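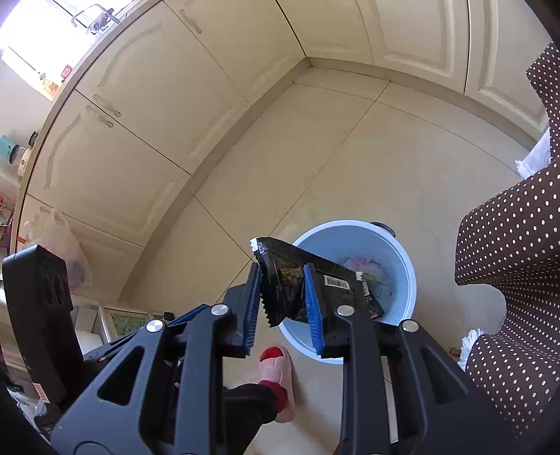
Figure 1. Snack packaging going into a kitchen bin.

Flexible Plastic Packaging in Shared Student Kitchens: Composition and Sorting Behaviour
Project report, Materials and Waste module
Authors: Peter Tóth, Jasmina Babić
Submitted 15 February 2025

Summary

The project examined what share of the plastic thrown away in shared kitchens at the Teltitard hall of residence is flexible packaging (films, bags, wrappers and pouches), and whether a change in labelling alters how that packaging is sorted. General waste from 18 kitchens was collected and hand-sorted over 24 days in January. Flexible packaging was the most numerous class of plastic item but made up a small part of the total mass. New labels reduced the number of food-soiled items placed in the recycling stream. They had no clear effect on the number of clean films placed in general waste.

1. Background

Flexible packaging is difficult to recycle for reasons that are well documented. Items are light, so many are needed to produce a useful mass of material. They wrap around rotating parts in sorting plants. Many are laminates, in which two or more materials are bonded together to provide a barrier against oxygen, light or moisture. Snack packaging is a common case: an outer printed film is often bonded to an inner film carrying a very thin layer of aluminium. The layers cannot be parted by washing or shredding.

Single-material films such as bread bags and the outer wrap on toilet rolls are more promising. They can be melted and re-formed if they arrive clean and sorted by polymer. In practice the two groups look alike to the person holding them, and both are commonly put in whichever bin is nearest.

The hall has a separate collection point for films on the ground floor, emptied by the waste contractor, Tesen. The kitchens themselves have one bin for general waste and one for mixed recycling. Films are not accepted in the mixed recycling.

2. Aims

The aims were as follows.
(a) To measure the composition of plastic waste by item count and by mass.
(b) To test whether a simple label showing accepted and rejected items reduces contamination of the mixed recycling.
(c) To assess whether a scrunch test is reliable enough for residents to use.

3. Method

3.1 Collection. Bags were removed from the kitchens each morning before the normal collection and taken to the sorting room in the Rurura building. Each bag was marked with the kitchen number and the stream. Residents had been told by email that a waste study was under way, but were not told the dates or the purpose of the labels.

3.2 Sorting. Bags were opened on a covered bench. Plastic items were picked out by hand and placed in one of four classes: rigid, single-material film, laminate, and other. Items too heavily soiled to identify were recorded as other. Each class was counted and then weighed on a bench balance reading to 1 g. Items were weighed as found, without washing. This overstates the mass of plastic, particularly for pouches that held sauces, and a drying step was considered but rejected on grounds of time.

3.3 Labels. Half of the kitchens were given new labels on the recycling bin. The remainder kept the existing label, which is text only. Kitchens were allocated by drawing numbers. The new labels used drawings and no more than six words.

3.4 Scrunch test. An item is crushed in the fist and released. Metallised laminate usually stays crumpled less than foil does, but more than plain film of the same thickness. The common advice, that an item which springs back is plastic film and one which stays crushed is foil, does not distinguish laminate from plain film. A subset of 90 items was tested by both authors working separately. The results were compared with an identification made by cutting the item and examining the inner face and the cut edge under a hand lens.

4. Results

4.1 Composition. A total of 406 laminate items was recorded. Laminates exceeded single-material films by count in most kitchens. By mass the position was reversed relative to rigid plastic: bottles, tubs and trays accounted for the greater part of the plastic mass in every kitchen, although there were fewer of them. The "other" class consisted mainly of cling film with food attached.

4.2 Effect of labels. Kitchens with the new labels had fewer soiled items in the mixed recycling than kitchens with the existing label. The difference was visible in the first week and became smaller towards the end of the study. Clean single-material films continued to be placed in general waste in both groups. The ground-floor collection point was seldom used by either.

4.3 Scrunch test. The authors agreed with each other on most items but agreed with the hand lens identification less often. Errors were concentrated in thin biscuit wrappers and in matt-finish coffee pouches. Bags with a shiny inner face were almost always classed correctly, and in those cases looking inside the bag was quicker than crushing it.

5. Discussion

The labels appear to act on the decision about soiling and have little effect on the decision about material. This is consistent with the layout of the building. A resident who correctly identifies a bread bag as recyclable film must still carry it down to the ground floor, and the kitchen offers no place to keep it in the meantime. A third container for films would be a more direct test than any further change of label.

The falling effect over time may be due to residents ceasing to notice the labels. It may also be due to the return of residents who were away at the start of the study and did not see the email. The data do not allow these to be separated.

The earlier project at this hall (Ivanov, unpublished) counted items only and reported that films were the main plastic waste problem. On mass alone the opposite would be concluded. Both measures should be given in future work, as the sorting plant is affected by the number of items and the contractor charges by weight.

6. Limitations

The study covered one hall and one part of the academic year. Occupancy was not recorded for each kitchen, so results could not be expressed per resident. Soiling was judged by eye. The two authors did not sort the same bags, except for the subset in 3.4, and differences between sorters were not measured. Three bags split in transport and their contents were excluded.

7. Recommendations

7.1 A film container should be trialled in at least four kitchens for one term.
7.2 The scrunch test should be dropped from the hall guidance and replaced by an instruction to check for a shiny inner face.
7.3 Occupancy figures should be requested from the accommodation office before any repeat of the study.

Appendix A: Equipment

Bench balance, hand lens (x10), nitrile gloves, scissors, polythene bench cover, marker pens, lidded crates for transport. Sorting sheets are held with the module folder.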